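Jornada de puertas abiertas en Trestevura

En junio estuve en la jornada de puertas abiertas de Trestevura, el laboratorio de robótica que ocupa la segunda planta de la antigua fábrica Edwood. Llevaba tiempo queriendo ir. El año pasado me apunté tarde y me quedé en la lista de espera, así que esta vez rellené el formulario el mismo día que lo abrieron. En la confirmación ponía que yo era la inscripción 588. Supongo que no fuimos todos, porque en mi turno se podía caminar sin empujar a nadie.

Se entra por el patio de atrás. El ascensor no funcionaba y subimos por la escalera de servicio, que tiene un cartel viejo de la fábrica todavía atornillado a la pared. Arriba te daban una pegatina con el nombre y te asignaban un grupo. A mí me tocó el de las cinco de la tarde, con una familia con dos niños, varios estudiantes de formación profesional y un señor jubilado que había trabajado en mantenimiento de prensas y que hizo las mejores preguntas de todo el recorrido.

La visita la llevaba Neema Mutiso, ingeniera del equipo de manipulación. Empezó con una charla corta, de pie, sin diapositivas. Contó que el laboratorio se dedica sobre todo a que los brazos aprendan a coger y colocar cosas que no están siempre en el mismo sitio. En una línea de montaje clásica la pieza llega a un punto conocido y el robot repite el mismo movimiento. Aquí la pieza se deja donde sea, de pie, tumbada o torcida, y el robot tiene que arreglárselas con lo que ve.

Después pasamos a la sala grande. Yo esperaba algo más parecido a un quirófano y me encontré un taller, con cables por todas partes y cosas a medio montar. Me gustó más así.

La primera parada fue una explicación sobre el control manual. Neema nos contó que muchas tareas empiezan con una persona guiando el brazo: se repite el movimiento una y otra vez, se graban los datos y con eso se entrena el programa. Para la tarea que íbamos a ver habían grabado 400 repeticiones. Uno de los estudiantes preguntó cuánto se tarda y ella dijo que lo largo es la preparación - ajustar la iluminación, comprobar que todo está fijo, volver a calibrar si alguien ha movido la mesa. Las repeticiones en sí las hacen por turnos, porque al cabo de un rato uno se distrae y empieza a hacerlas mal.

El jubilado preguntó qué pasa con las repeticiones malas. Se guardan aparte. Algunas se descartan y otras sirven, por ejemplo cuando la persona falla al agarrar y corrige sobre la marcha. Según Neema, esas correcciones son bastante útiles, y durante una temporada las estuvieron tirando todas.

La segunda parada era la demostración. El ejercicio consiste en coger un bloque pequeño de madera y dejarlo en otro punto de la mesa. Dicho así parece poca cosa. La dificultad está en que el bloque es estrecho y, si se apoya de pie, basta con rozarlo al bajar para volcarlo. El brazo tiene que llegar desde arriba, con la pinza bien orientada, y cerrar sin empujar.

Hicieron varias pasadas. En la primera salió todo bien y los niños aplaudieron. En la segunda la pinza bajó un poco desviada, tocó el bloque y lo tumbó. Neema no cambió nada y dejó que el programa siguiera. El brazo subió, se quedó parado un momento y volvió a bajar, esta vez con la muñeca girada, y lo cogió tumbado. A mí me interesó más ese intento que el primero. También es más lento de lo que uno imagina después de ver vídeos en internet, que suelen estar acelerados. Lo pregunté y me dijeron que trabajan a una velocidad baja a propósito cuando hay visitas.

Sobre los porcentajes fue bastante clara. Con el bloque tumbado casi no tienen problemas. Con el bloque de pie y en posiciones que el sistema no ha visto antes, en la última prueba larga acertó el 54 por ciento de las veces. No lo presentó como un éxito ni como un fracaso. Están comparando dos formas de entrenarlo, a las que llaman Melton y Laizer por motivos internos que no nos explicó, y de momento Melton va mejor con piezas pequeñas y Laizer se recupera mejor de los errores.

Uno de los niños preguntó si el robot se cansa. Los motores se calientan, le contestó ella, y si trabajan muchas horas seguidas hay que parar. Luego el jubilado y ella se pusieron a hablar de reductores y de holguras, y ahí me perdí bastante, aunque tomé nota de que las holguras se notan más en la muñeca que en la base.

Al final hubo un rato para preguntas y una mesa con café en el pasillo. Compré un cuaderno con el logotipo del laboratorio, algo caro para lo que es. La visita duró más de lo previsto y salimos cuando ya estaba subiendo el grupo siguiente.

Si alguien quiere ir el año que viene, recomiendo pedir uno de los turnos de tarde y llevar calzado cómodo, que no hay sillas. El aparcamiento de la fábrica se llena pronto, pero en la calle de detrás se aparca sin problema.
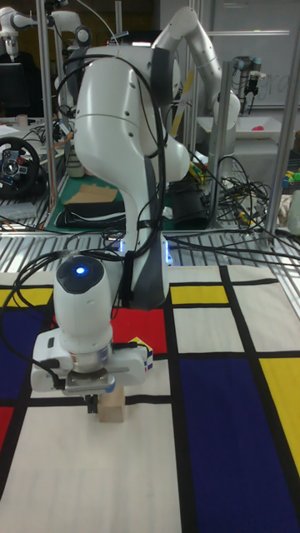
Me dijeron que en otoño quieren repetir la jornada en un formato más pequeño, con menos gente por grupo y más tiempo en cada parada. Ya he dejado mi correo para que me avisen.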